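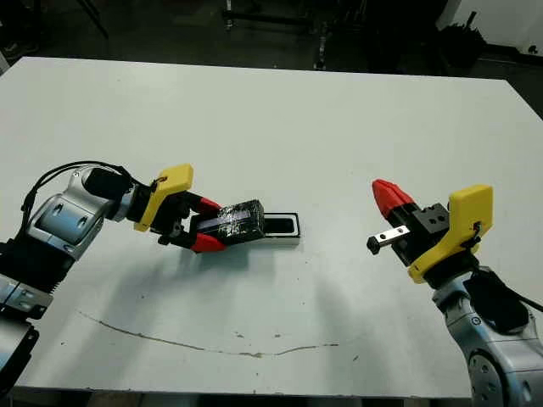 ## February 20, 2020 — paste, again

I had meant to spend the whole day on sewing frames and instead spent it over a saucepan, and I can't say I'm sorry. The wheat paste has been misbehaving ever since the December batch, when we switched to the Quiambao flour, and I promised Loredana I would sit down with it properly before she starts on the parish ledgers. So, a paste day. I put the radio on, found the good whisk (it was in the drawer with the bone folders, whoever put it there) and got going.

For anyone reading who wasn't around for it, the trouble is that the paste goes on beautifully, smooth as you like, and then the spine linings lift at the corners overnight. They don't lift everywhere, and they don't lift every time, which is what makes it so maddening. The Skoltmont ledger is the worst of them. I lined that one twice and it let go at the head both times, in the very same spot, and I was ready to blame the leather.

### The pan

I cooked it my usual way first, so as to have something to compare with. 85 grams of flour, cold water stirred in a little at a time until it looked like thin cream, then left to sit while I had my coffee. I do believe in letting it sit. My old teacher let hers stand through lunch and I have never had her patience, but even a short rest seems to take the grittiness out. Then low heat and stirring, stirring, stirring, until it turned from milky to that slightly see-through gray and began to plop.

After it plops I normally give it 10 minutes more. Today I tipped half into a second pan when it plopped and took that half off right away, and kept the other half going for the full time. I wish I'd done this months ago! The quick one looked perfectly fine in the pan, glossy and thick, and if you had handed it to me I would have used it without a thought. But once it was cold it had a short, crumbly sort of feel under the brush, and it wept a little water around the edge of the bowl. The long one stayed stretchy and went through the sieve in one sulky lump, as it ought to.

I have a horrible suspicion that I've been hurrying. The new hotplate runs hotter than the old one and everything seems done sooner, and I think I've been letting my eyes tell me when to stop and paying no attention to the clock on the wall.

### Test strips

I cut strips from the offcuts box, the long-fibered Japanese paper for the linings and plain cotton rag to stick them to, and pasted up two sets. Same brush for both, washed in between. The grain runs the long way on all of them except the pair I've marked with a pencil cross, where I got chatting and turned the sheet around. Leave those in the pile, please, I'm curious about them now.

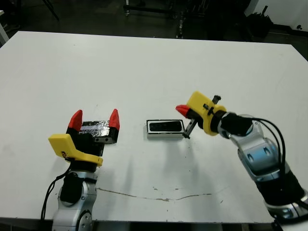

The strips went between blotters and Hollytex and into the Eneo press, with the Vendar boards on top of them, and I wound it down only until it felt snug. I know the temptation with that press is to lean on it, it has such a satisfying handle, but all that does with fresh paste is push it out at the sides and leave a starved joint down the middle. I was guilty of this on the Skoltmont ledger, I am fairly sure. There was a shiny line of dried paste along both joints, and it had to have come from somewhere.

I'd like the strips to stay in overnight with one change of blotters before we lock up. If you're the last one out and see my note on the press, you are the lucky winner. Fresh blotters are on the shelf under the window, old ones go flat on the rack and not in a heap on the stool.

### Other things

The room is dry as toast this week with the heating on. I've put a damp sponge in a dish beside the leather, which probably does very little but makes me feel better. Worth bearing in mind if your own linings are drying faster than you can brush them down.

I thinned some of the long paste for the tissue repairs, two parts water to one of paste, and it was lovely, like cold milk. It's in the small jar in the fridge, labeled. Please don't keep it past the end of the week, and please smell it before using it, not after.

Ledger count for the parish job has gone up again. Loredana Bianchini rang this afternoon, and with the boxes from the vestry cupboard it now comes to almost 200 volumes. A good many need only a dusting and a new label, she says, and she sounded cheerful, though she always does on the phone. I told her I'd have a paste recipe written out for her by the time she's back, with the times in large letters. 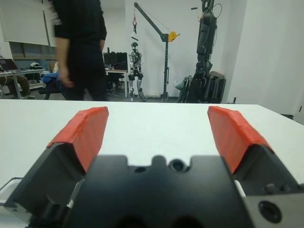
*Red pads apart, white table between.*

Still to do: peel the strips and write up which held. Wash the sieve properly, it has a skin on it. Order more rag paper, the heavy one. Ask whether the old hotplate was thrown out or is only in the cellar, and if it's in the cellar, bring it up.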